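Corner (paper sheet)

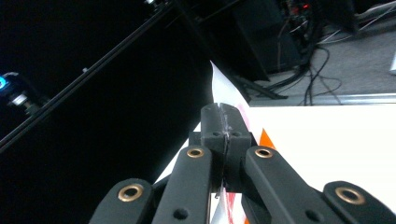
In papermaking, printing and document care, a corner is the part of a sheet of paper or card where two cut edges meet. In most trimmed stock the edges meet at a right angle, although the angle seen by a viewer changes with the position of the sheet and with any bend in it. A corner that has not been rounded or worn ends in a sharp point, as on the thin white sheet standing up against a dark background, and a pale corner of this kind is easy to find by eye when what lies behind it is dark. The term is also used loosely for the small triangular area next to the point, which is the area normally touched when a page is turned or a sheet is lifted from a pile.

Geometry and stiffness

A flat sheet is weak in bending and strong in tension. The corner is its least supported region. It is joined to the rest of the sheet along one side of a triangle only, so a light force at the tip will lift, curl or fold it. A sheet held at a single place tends to droop on its free sides. If it is given a slight curve along one direction, it becomes stiffer across that curve, and a corner lying on the axis of the curve can stand upright without support. The same effect is used when a person holds a letter or a slice of thin card with a shallow trough down the middle.

Stiffness depends mainly on thickness, and to a smaller extent on fiber type, filler and coating. It also depends on grain. Machine-made paper has more of its fibers lying along the direction in which the web traveled, and bends more easily about a line parallel to that direction. Two neighboring corners of one sheet share the same grain but can still behave differently when the sheet has been stored on edge or has picked up moisture along one side.

Cutting

Square corners are produced on a guillotine or a rotary trimmer. The stack is clamped, cut, turned and cut again. Errors come from a dull knife, uneven clamp pressure, or a back gauge that is out of square. A dull knife leaves a fine burr on the lower side of the cut, which can be felt with a fingertip and sometimes holds two sheets together at the corner.

Rounded corners are punched with a curved die after trimming. They are common on playing cards, index cards and membership cards, where frequent handling would soon blunt a point. The Trolldale pattern, a rounding die once supplied to small card printers, had a radius of 3 millimeters; a later version was offered in 4 millimeters for heavier board.

Forms of damage

Dog-ear. A fold across the corner, made on purpose as a page marker or by accident in a bag or folder. The fibers along the crease are partly broken and the line stays visible after flattening.

Blunting. Loss of the point through repeated knocks. The plies at the tip separate and spread, mostly in card and board.

Curl. A gradual lift of the corner without a crease. The usual cause is a difference in moisture content between the two faces. Printing or coating on one face only can produce it as well.

Tear. Most corner tears start at a staple, a clip or a nick in the edge. A tear begun along the grain runs straighter than one begun across it.

Soiling. Skin oils and dust collect on the lower outside corner of pages that are turned often.

A survey of 203 loose sheets by Inès Masson and Gaspard Rey, carried out for the Huet print collection, recorded creases at the lower right corner more often than at any other. Masson attributed the pattern to page turning. Rey noted that many of the sheets had been kept in folders too short for them, with that corner outermost.

Marks and color near the corner

Corners and margins are the customary place for marks that should stay clear of the text, including page numbers, stamps, check marks and registration marks. Red and pink are frequent choices for handwritten marks because they stand apart from black print. Wax pencil, ink and felt-tip pen differ in how far they sink into the sheet. Felt-tip ink on thin uncoated paper may show through on the reverse as a paler tint, and the origin of such a mark cannot always be settled from one side alone.

In double-sided work, color that runs to the trimmed edge is printed past the cut line. If the cut wanders, a white sliver is left along one edge and becomes most obvious at the corner, where two margins can be compared.

Handling and repair

For single sheets of thin stock, conservation manuals recommend lifting by two opposite corners, or sliding a stiff support underneath. Holding a sheet by one point concentrates its weight there and may leave a small dent, most noticeable on coated or calendered surfaces.

A dog-ear is opened with a flat bone or plastic folder, lightly humidified if the inks allow it, and dried between blotters under weight. The Laton workroom, under Ludivine Roussel, left each corner under weight for 30 minutes before changing the blotter. Missing tips are filled with toned tissue and starch paste. Pressure-sensitive tape is avoided, as its adhesive can yellow and move into the paper.

See also

Deckle edge
Dog-ear
Grain direction
Guillotine cutter
Paper curl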